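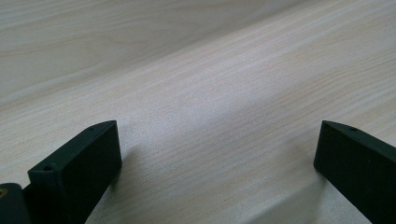 Khurana left a comment under my last post saying that fifty goes at the same job must surely be plenty, and that after that I was only teaching the thing to be bored. I laughed, and then I spent a whole evening on it, so thank you!

My own feeling is that fifty is plenty if they're all different and hopeless if they're all the same. In January I did a long run of pick-ups with everything starting in one spot, and the policy I trained on them (Brarken, the second one) was lovely as long as you never moved anything. Shift the cup a hand's width and it closed on thin air, very confidently.

So now I work in sets of eight. After every set I change something: the starting place, the height I come in from, which way the fingers are turned, the lamp. I also begin well away from the object with the fingers open, so there's some proper travelling in each one and a bit of deciding to do. It's slower, but I like it so much more. You start noticing how your own hand goes about things – I always come in from the right, it seems, and I'd never have known!

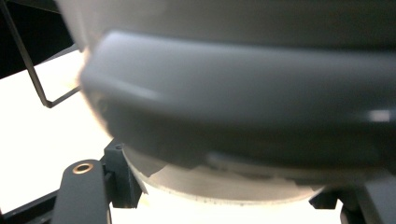

Do I throw away the clumsy ones? I keep them if I got hold of the thing in the end, and bin them if I dropped it. A fumble with a recovery is worth having, and Kallero (my little sorting script) puts those in a folder of their own.

The total stands at nearly 1000 now, over six kinds of task, and the next training run goes on tonight. Round rims are still the ones I want more of, coming in low and from the left this time, which my wrist is not looking forward to. I'll put the results up with the Brarken notes once I've had a chance to go through them.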